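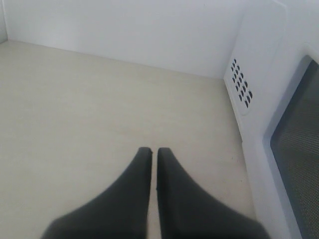
번역 마감이 코앞이면 저는 꼭 다른 일이 하고 싶어집니다. 이번 주도 그랬어요. 'Herath' 원고가 94쪽이나 남았는데 아침부터 사전 대신 행주를 찾고 있더라고요. 평소라면 전자레인지 문을 열고 그릇만 넣고 닫을 텐데, 마감 전에는 크림색 바닥에 희미하게 남은 줄 얼룩까지 다 보입니다. 회전판도 없이 판판한 바닥이라 한번 눈에 들어오면 자꾸 거슬려요. 그걸 닦고 나면 책꽂이가 눈에 걸리고, 책꽂이를 만지다 보면 몇 년 전에 사 놓고 안 읽은 책이 나오고, 그 책을 서서 읽다 보면 점심이고요. (네, 지난 호에서 "이제 안 미루기로 했다"고 쓴 사람이 접니다.)

그래서 이번 호는 좀 뻔뻔하게, 미루는 이야기를 해 보려고 해요. 원래는 소설 첫 장의 날씨 묘사를 어떻게 옮겼는지 쓰려고 했는데 그건 다음으로 미뤘습니다!

저는 오랫동안 미루는 게 게으름이라고 믿었어요. 그런데 작업 일지를 죽 넘겨 보니까 딴짓을 하는 자리가 늘 비슷하더라고요. 어려운 단어 앞에서는 별로 안 그래요. 모르는 단어는 찾으면 되니까요. 제가 자리에서 일어나는 건 주로 대화가 시작되기 직전입니다. 인물 둘이 처음 말을 섞는 장면, 그러니까 존댓말을 쓸지 반말을 쓸지 정해야 하는 순간이요. 영어 원문에는 그냥 you 하나뿐인데 한국어로는 첫마디부터 두 사람의 사이가 정해져 버리잖아요. 'Herath'에서는 누나와 남동생이 오래 연락을 끊고 살다가 Stundale이라는 작은 역에서 다시 만나는데, 저는 그 첫마디를 못 정해서 욕실 선반을 다섯 번이나 정리했습니다. 선반에 놓인 물건이 뭐 얼마나 된다고요.

결국 반말로 시작했다가 중간에 누나 쪽만 어색하게 존댓말을 섞는 걸로 갔어요. 초고를 본 Clivenix 편집부에서는 오타인 줄 알고 빨간 줄을 쳐 주셨고요. 그 빨간 줄을 보고 나니 이상하게 확신이 생겨서, 지금은 그대로 두자고 우기는 중입니다.

요즘은 막히면 Kultorard에 "무엇을 정하기 싫은가"라고 한 줄 적고 일어납니다. 제가 쓰는 메모 앱인데 기능이 별로 없어서 좋아요. 폴더도 없고 색깔도 없고, 꾸미면서 놀 수가 없거든요. 돌아와서 그 한 줄을 읽으면 일이 풀리는 날도 있고, 안 풀려서 한 줄을 더 적는 날도 있습니다. 어제 적은 건 "비가 그쳤다 / 비는 그쳤다"였어요. 이걸로 오전이 다 갔습니다. '는'을 쓰면 다른 뭔가는 아직 안 그친 것 같고, '가'를 쓰면 너무 일기예보 같고… 여러분이라면 뭘 고르실지 진심으로 궁금해요.

참, 미루기에 관해 물었더니 지난 호에 답장이 꽤 왔습니다. 설거지파가 제일 많고 산책파가 그다음, 볼펜을 전부 꺼내서 나오는지 안 나오는지 확인한다는 분도 계셨어요. 저는 읽자마자 따라 했고요. 그중에서 길게 써 주신 답장을 하나 옮깁니다.
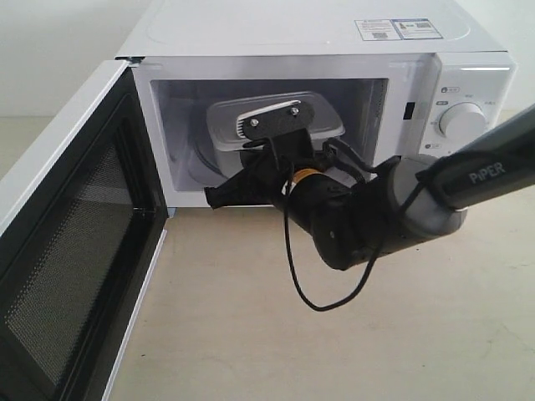 Vilho Pesonen 님은 미루는 일에도 끝나는 시각이 있어야 한다고 적어 주셨어요. 본인은 원고를 펴기 전에 딴짓을 두 가지만 고르고, 그걸 마치면 문장이 엉망이어도 무조건 한 단락을 쓰신대요. 그 단락은 다음 날 지워도 된다고요. 다만 책상 정리는 딴짓 목록에서 뺐다고 하십니다. 책상을 치우다 보면 옛날 원고가 나오고, 옛날 원고를 읽으면 고치고 싶어지고, 그러다 밤이 된다고요.

옛날 원고 대목에서 저 혼자 크게 웃었습니다. 저도 오래전에 번역한 단편을 꺼내 읽다가 아무도 부탁하지 않은 수정본을 만든 적이 있거든요. 그것도 마감 전날에요! 그래서 이 방법을 이틀 동안 써 봤는데, 첫날은 잘 됐고 둘째 날은 딴짓을 고르는 데 한참이 걸렸습니다. 빨래를 갤까 화분을 옮길까 고민하는 것도 딴짓으로 쳐야 하는지 여쭤 보고 싶네요. 화분은 결국 옮겼어요. 전에 있던 자리가 더 나은 것 같아서 내일 다시 옮길지도 모르겠습니다.

책은 별일 없으면 12월에 나옵니다. 제목을 한글로 '헤라스'라고 적을지 원어를 그대로 둘지는 아직 못 정했어요. 의견 있으시면 이 메일에 바로 답장 주세요. 짧아도 좋고, 지금 뭔가를 미루면서 쓰시는 거면 더 반갑고요. 다음 호에는 이번에 못 쓴 날씨 이야기를 들고 오겠습니다.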